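Polat build: the questions I keep getting

I'm building a small robot arm called Polat in a corner of the Histhorpe shared workshop, mostly in the evenings after work. People wander over and ask things, and then they email me the same things, so I've put the answers in one place.

What is Polat supposed to do?

Pick up small parts from a bench and put them in the right spot. Screws, spacers, little printed brackets, that sort of thing. I sell kits for model railroad signals and I got very tired of sorting the bags by hand (ask my family about my kitchen table). It's a hobby project that might save me an hour on a good week.

Did you design the arm yourself?

Partly! The joints and the base are mine, on the third version now. The gripper started from a drawing Umut Avcı gave me and I've changed the fingers so many times he says he doesn't want credit anymore. The motor controller is a Stundard board, bought used, and I would buy another one tomorrow.

Where's the camera, and why there?

On the wrist, so it goes wherever the gripper goes. I tried one on a pole over the bench first and my own head kept getting in the way. The wrist one sees less at a time but it sees the part I care about, close up. The downside is the cable, which has to bend with every joint. I've gone through 2 of them already.

What's with all the blue tape?

Everybody asks this one. The tape splits the gray work surface into panels, and each panel gets its own job: parts waiting in one, finished parts in another, and so on. Blue on gray is really easy for the software to pick out, so when a tape line shows up in the camera view the arm can work out which panel it's over and how far it's twisted. Where two strips cross is best of all, since a crossing gives me a position in both directions.
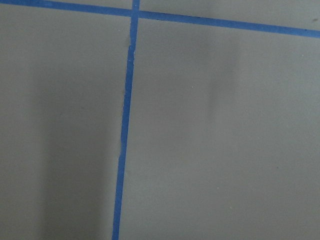

Two strips of tape crossing on the work surface, from the wrist camera.

Does the tape have to be perfectly straight?

Nope. I fit a line through the whole strip, so one little nick or a wobbly edge doesn't throw it off much. You can see a couple of uneven spots in the long strip up there and I'm leaving them alone. What I would avoid is a really ragged edge right at a crossing.

Do shadows cause trouble?

More than the tape ever has. A soft dark patch on gray can look like a part if your threshold is set badly, and mine was, for months. Now I look at color first and brightness second. Alper Işık also talked me into running a check on the bare surface before every session, and that catches specks and bits of fluff too.

What software are you running?

My own mess of Python, plus a free motion planner called Nultadard that Alper keeps going. It's 4,000 lines on my side and I'd be embarrassed to show you half of them.

Can I come and see it?

Sure, I'm there most Friday evenings from 7. Please don't lean on the bench while it's moving! The red stop button is on the left side, and anyone is allowed to press it.

Are you going to sell it as a kit?

Not right now. The base still needs a redesign and I haven't written a word of assembly instructions. If you want the drawings as they are, email me and I'll send the folder.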